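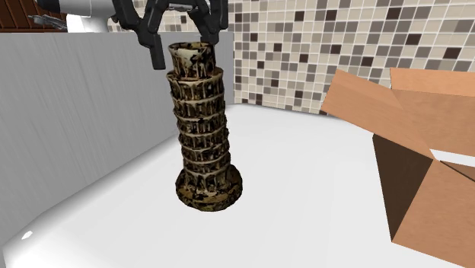

Stemdale adds four seismic stations after spring tremors

STEMDALE - The Stemdale Geological Office will install four new seismic stations in the Odham valley this December, following a run of small earthquakes felt by residents in the spring.

The stations will be placed on public land between Odham and the Jislow reservoir. Each one records ground movement around the clock and sends its readings to the office in Stemdale. At present the valley is covered by two stations, both on the north side.

"With two stations we can tell that something happened, but the depth is often a guess," said Hạnh Phan, head of monitoring. "The new ones will let us place small quakes much more closely."

The office received 210 reports from the public after the strongest of the spring tremors, which was felt shortly before 6 a.m. Most people described a short rumble and rattling windows. No injuries were reported. A cracked chimney in Odham was the only damage confirmed by county inspectors.

Ctibor Vrabec, who leads the installation crew, said work at each site should take a few days. Drivers on Reservoir Road may see short lane closures - signs will be posted ahead of time.

Readings from all the stations will be posted on the office's website once testing is finished. Residents who feel a tremor are asked to fill out the online report form, even if the shaking was slight.

Media contact: Nghĩa Hoàng, Public Information, Stemdale Geological Office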